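Background performers wanted: Issahaku (feature film)

Pallard Pictures is casting background performers for Issahaku, a science fiction drama about a mining colony that loses contact with Earth. We need up to 86 adults for the canteen and evacuation scenes, filming at Koler Studios in May.

No acting experience is needed. You must be 18 or over, have the right to work in the UK and be free for at least one costume fitting. Days are long and start at 6am. Please don't cut or colour your hair once you have been booked. 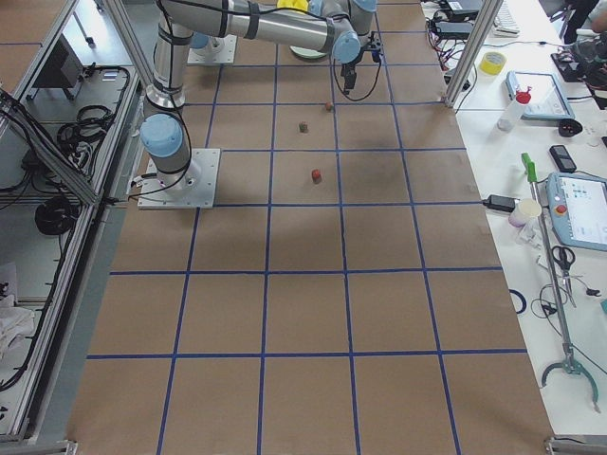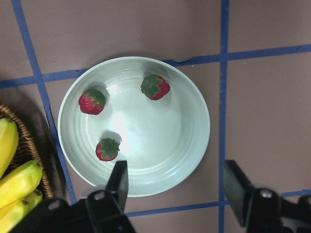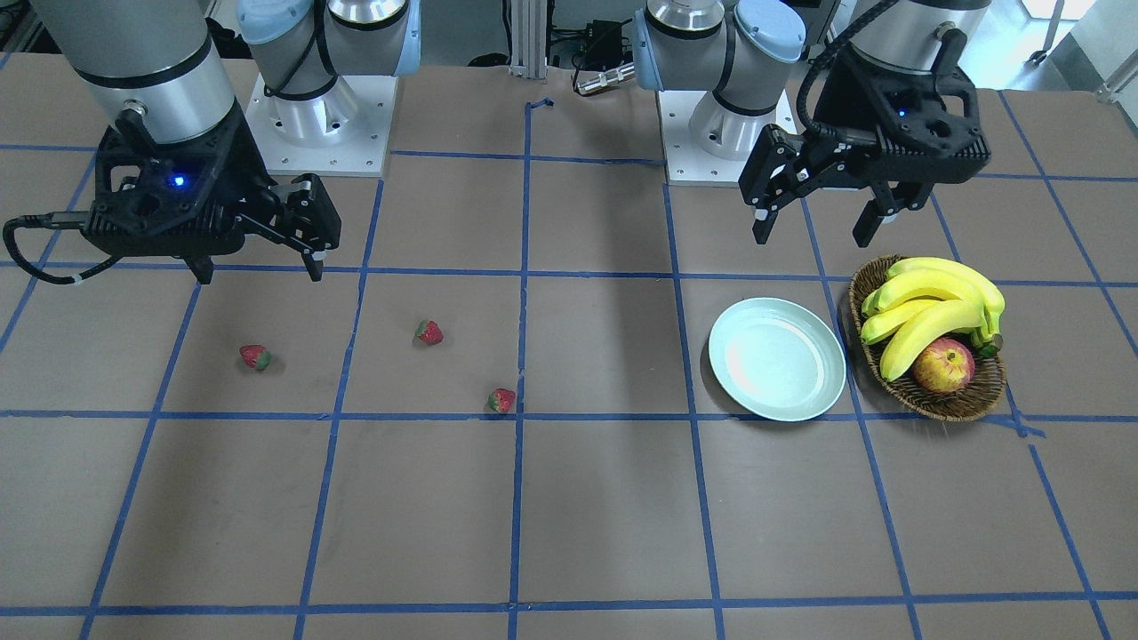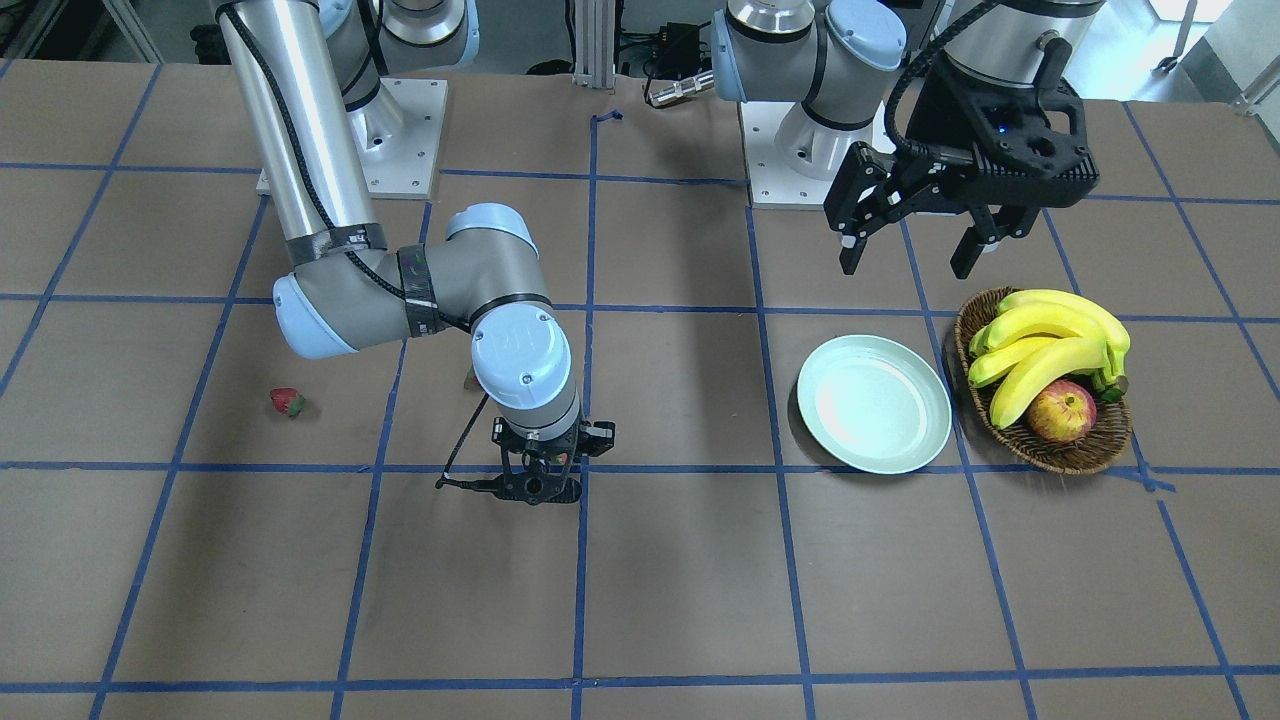 Workspace views, including strawberries in a bowl (second picture) and a blue-taped grid (first, third and fourth).

Pay is £303 for a fitting and one shooting day together. Lunch is provided. The 429 bus stops outside the studio gate, and parking is limited.

To apply, send two recent photos, your height and clothing sizes, and any dates you can't do to the Jundier Casting office by noon on Friday. Selected applicants will be contacted by text message.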